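Home Explore Notifications Lists Log in

We use cookies to keep this site working and to show you posts you may like. Accept all / Manage settings

Graziella Vitale
Thread

1/ My sister sent me a link to the Dorent water softener and asked if she should get one. I said give me a week. It's been a month and I have opinions, so you all get them too.

2/ First thing. The Dorent page says hard water is "costing your family every day." No number. No mention of which family or which water. If you live on top of limestone, sure, you have hard water. If you don't, you're buying a tank of salt for the basement.

3/ So before anything else, find out what you have. Most water suppliers put out a yearly report and hardness is usually in there somewhere, often on the last page in tiny print. Ours in Kernivton took me 4 clicks and one PDF that opened sideways.

4/ Then the sales guy came. Nice enough. He did the soap trick, where he shakes up a vial of your water and a vial of his water with some soap, and yours goes flat and his foams up. It's a real effect. It also tells you nothing about whether you need to spend money.

5/ He quoted me $1000 for the small unit, then it was $425 more to put it in, then there was a "starter" supply of salt on top. I asked what the salt costs per year. He said it depends. I asked on what. He said on usage. OK.

6/ The one that really bugs me is the magnet thing. Steverov sells a clip that goes around the pipe and is supposed to "realign" the minerals. You don't cut the pipe, you don't add salt, you don't plug it in. I asked them for a test done by somebody who doesn't sell the clip. They sent me a brochure with a waterfall on it.

7/ Someone in my replies swears by the Fang shower filter. Read the box. It says it reduces chlorine smell. It does not say it softens water, the reviews say that, and the reviews also say it grew one lady's hair back.

8/ To be fair, because I'll get yelled at: scale is real. It builds up in water heaters and kettles. If your report says very hard and your heater is electric, a proper salt softener might make sense for you. I'm not against the machine. I'm against being told I have a crisis by the person selling the cure.

9/ Also ask about the salt side before you sign. Softened water has more sodium in it, and some people have to watch that. Some towns don't want the brine going down the drain either. My guy brought up neither one until I did.

10/ People also act like spots on chrome are a health problem. They're minerals. White vinegar and water, let it sit, wipe, rinse. Keep vinegar off marble and other natural stone though, it will etch it. A spray bottle costs next to nothing.
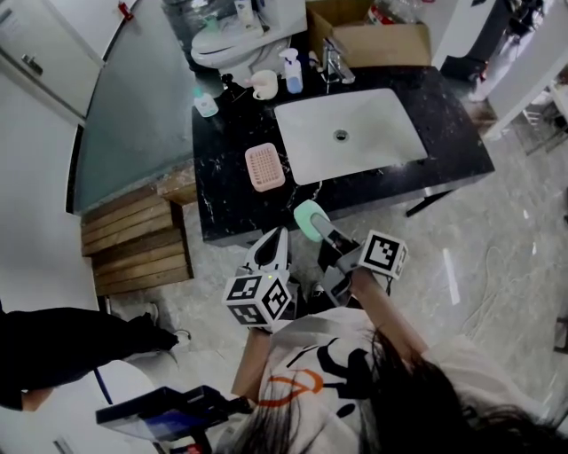
Sink, faucet, spray bottle. Bathroom counter, December.

11/ What I told my sister: read the report, get 2 quotes from people who didn't knock on your door, and ask each of them what happens if you do nothing. If they can't answer that one without the word "family," hang up.

12/ She says she's leaning toward the clip. I'm going to go lie down.

13/ Edit to add, since three people asked: no, I don't have a link to the vial test. It's soap. In a vial.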